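A visit to the Prilivmont laundry workshop, November

Five of us went over to Belby for the afternoon session of the Prilivmont open day. Prilivmont is the place on the old dairy site where they are teaching machines to do household washing: picking clothes up, loading a drum, emptying it again, folding. It has been there for 2 years. Parking is on the left after the weighbridge and you need to sign in at the hatch, not at the main door, which is kept locked.

Orathai Chaimongkol met us at the hatch and took us round. She runs the training side and had been asked beforehand if she would talk about the fault in the spring, as most of us had heard a version of it and wanted the proper one. She said she would, and that it would take up most of the tour.

The first stop was the arm itself. They call it Zella. It stands behind a yellow rail in the long room, facing a front-loading machine with the door taken off its catch. It was switched off while we were near it. There is a red stop button on each end of the rail and a third on a cable that whoever is in charge of the session carries round their neck. The cable one is new.

What happened was this. Zella was on an unloading run with one person in the room, Colm Madigan, who looks after the test cell. The job was to reach into the drum, take hold of one item, draw it out and drop it in a basket. It had done this 1,416 times without anything worse than a dropped sock. On the run in question it took hold of a pair of jeans by one leg. The other leg was still wound round a bath sheet at the back of the drum. The arm pulled, the jeans went tight, and the arm carried on pulling.

It should have stopped. There is a limit on how hard it may pull, and once it passes that limit it is meant to let go and back away. The limit had been raised a few days earlier for a trial with wet towels, which are heavy, and had not been put back. The machine was dragged forward 44 centimetres along the floor. Then the belt loop the arm had caught gave way, the load came free all at once, and the arm swung back over the rail.

Colm was outside the rail and it did not touch him. It did hit a shelf unit and brought down a box of spare parts. He pressed the button on the end of the rail, but he had to walk towards the arm to reach it, and that was the part that bothered everyone afterwards. Dymphna Madigan (his aunt, and the site's safety officer) wrote the report. She joined us for this bit and had copies with her. It is four pages long and quite readable.

She listed the changes they have made:

The pull limit is now set at the start of every session and goes back to the low figure when the arm is switched off.

If the arm feels a sharp rise in load it lets go straight away and asks for a person.

The washing machine is bolted to the floor.

The stop button on the cable has to be worn before the arm will start.

The rail has been moved out and raised, and the shelf unit has gone to the other end of the building.

Lorcan Ó Briain asked if the raised limit had been one person's mistake. Dymphna said she had not written it up that way. Two people had each thought the other was putting it back, there was no sheet to sign, and now there is one. He also asked if the arm could have been seriously dangerous to someone standing inside the rail. She said yes.

We then had tea, and after that Orathai took us through to the smaller rooms, where the handling is done by people with hand-held grippers and the recordings are used for training. Since the fault they have put much more denim into the work. Before, it was mainly towels and T-shirts, which come out of a drum without much of a fight. Jeans are stiff, they have loops and pockets to catch on, and the legs wrap round other things. The new set has 400 recordings of denim so far, some with the clothes on the floor and some at the drum.

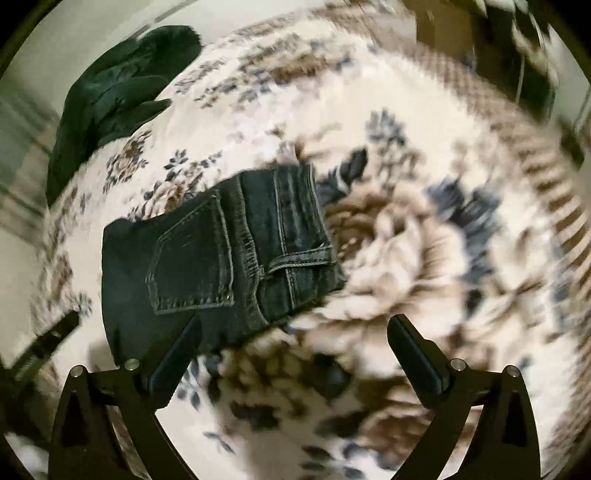
Jeans in the gripper on the floral rug, and denim held at the drum.
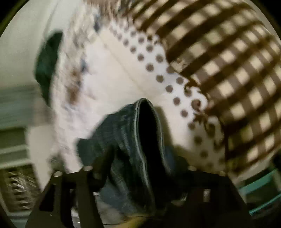 Noreen Nic Giolla had a go with one of the grippers and found it harder than she expected. Her wrist was tired after nearly ten minutes. Orathai said the sessions are kept short for that reason and people swap over often. The advice to anyone doing it is to give a small tug first and, if the item does not move freely, to let go and take hold somewhere else. They want the arm to learn the same habit. It does not do it reliably yet. In the last round of tests it still held on too long with tangled trousers, and each time the new limit stopped it.

I asked about the gripper fingers, as the report mentions them. A firm called Szalai makes the ones on Zella, and they have a rubber face with a deep tread that belt loops can get caught in. A smoother pad is being tried. It drops more towels, so they have not decided.

Zella has not gone back to unloading full drums. It works with one item at a time, at half speed, and with two people in the room. Orathai thought they might try mixed loads again in the new year, but Dymphna has to sign it off and said she had not been asked yet.

The tour finished at half past four. The report can be had from the hatch if you ask for it, and they don't mind it being passed on. Anyone who wants to go to the next open day should give their name to Lorcan, who is keeping the list. Bring a coat, as the long room is not heated.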